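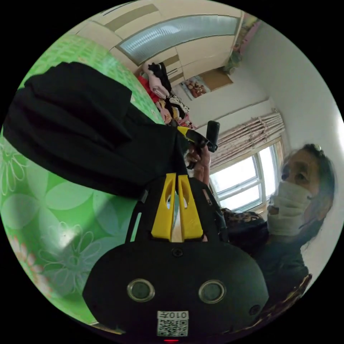 A reader from Nondville wrote in to ask whether black clothes need folding any differently from the rest of the wash, and she said her husband thinks she's being fussy. I'm on her side. Black shows every bit of lint and every crease, and it shows the tablecloth fluff too if you fold on a tablecloth like I do. So yes, I treat the dark stuff a little differently, and since I get this question and its cousins all the time, I've put the answers on one page.

Last updated May 23, 2024

Where do you fold? Do I need a proper table?

Any flat spot you can reach without hunching. I go back and forth between a table with a cloth on it and a mat on the floor, depending on my knees. A bare glossy table is the worst, everything slides around! A cloth gives you some grip. If yours has been through the dryer with towels, shake it outside first or you'll be picking fuzz off your pants until bedtime.

Isn't the floor kind of dirty for clean clothes?

Mine gets swept and then the mat goes down, and the mat lives rolled up behind the door the rest of the time. I bought it in Paltport years ago and it has outlasted two laundry hampers. Wipe it with a barely damp rag and let it dry all the way before you roll it up. The loose threads along the edge I just snip.

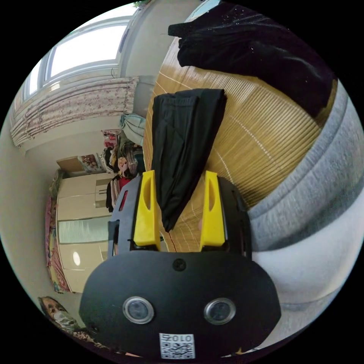
Black cloth with its top edge folded over, on the bamboo mat.

How do you fold stretchy black pants so they stay folded?

Lay one leg on top of the other and smooth out the seat, because there's always a pointy bit at the crotch that wants to stick out. Tuck that in so you have a long straight strip. Then fold from the ankles up toward the waist — thirds for regular leggings, quarters for long ones — and let the waistband go on the outside. The elastic holds the shape pretty well. If it springs open, you probably left air in it, so press down with your forearm and try again.

What about velvet, or anything with sparkles on it?

Last in the pile, always, and nothing heavy on top. Velvet gets crushed along a sharp fold and it takes forever to steam out. I fold it loosely with the fuzzy side in, or I hang it if there's a hanger free (there never is). Glittery fabric sheds on its neighbors, so I keep an old pillowcase for that and slide the whole thing in. I learned this after a New Year's top got into the same drawer as my work shirts and I was finding specks in March.

Can I fold knit sweaters the same way?

Sleeves straight back, then in half, then in half again. Don't hang them, the shoulders go funny.

I can't tell black from navy. Help?

Go to the window! I do all my dark sorting by daylight, near the curtains, and I stop when the sun goes. Under my kitchen light every sock I own is the same color.

How many clothes do you really have?

I counted once, for the Hurkener clear-out, and came up with 300 pieces for the whole household, not counting socks. I've been scared to count again.

Is the folding sheet still available?

Yes, the Sang folding sheet is still free at the library desk in Nondville. We printed 600 and there's a decent stack left. The pants page has a mistake in step four, it should say "toward the waist" and it says "toward the ankle." Sorry! Just cross it out with a pen.

Do you iron anything before it goes in the drawer?

Pillowcases, and one tablecloth from 1966 that was my grandmother's. Everything else takes its chances.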